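About Falleo

Falleo collects and prepares example data for robot learning. Our customers train control policies for arms that work in kitchens, and they need large sets of short, labeled task runs to train on. We build the simulated rooms, run the sessions, check the results and deliver the files. We do not sell robots, and we do not train the final models.

The company was started in September by Orathai Kaewkla, who had spent several years writing physics code for contact and grasping. The first product was a single stove model with working burner states. It is still in use, with a great many corrections.

What we collect

A run is one attempt at one task, from a set starting state to a stop signal. Each run holds the joint positions of the arm, the gripper command, the camera views, the state of every movable object and appliance, and a plain-language instruction. Failed runs are kept and marked as failed. Customers who do not want them can filter them out with one field.

Our current task list has 314 entries. Most involve cookware, utensils, food items, doors, drawers and burner controls. Each task is recorded from 16 starting layouts, so that a policy cannot succeed by memorizing where the pan is. Counter materials, tile and cabinet finishes also change between rooms.

How the work is done

Operators drive the arm by hand through Marikar, our remote control software. Marikar records at a fixed rate and stores the operator input separately from the arm's response. The two differ more than most people expect, and a learning system may need either one.

After recording, each run goes through Plitberg, our replay checker. Plitberg plays the run again from its starting state and compares the object positions at the end. If they do not match, the run is held back and a person reviews it. Common causes are objects that overlap at reset and contacts that change with the time step.

Labels are written by someone other than the operator. The labeler sees the run without the original instruction and writes down what was done. If the two texts disagree in meaning, the run is relabeled or dropped.

Udar data set

Udar is our general kitchen set. Version 6 was released on April 1, 2021 and contains 4,000 checked runs. It comes with the room files, the arm model and a short reader script. A change log lists every run removed from earlier versions, with the reason for removal.

Research groups may request Udar for non-commercial use. Commercial terms depend on the number of tasks and on whether new rooms have to be built.
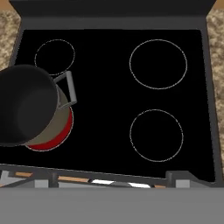
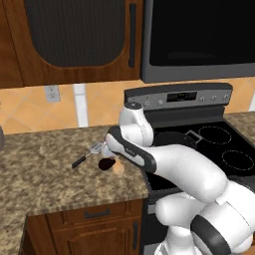
Simulated kitchen: gripper over a pot on a lit burner (first view); arm at the counter beside the stove (second view).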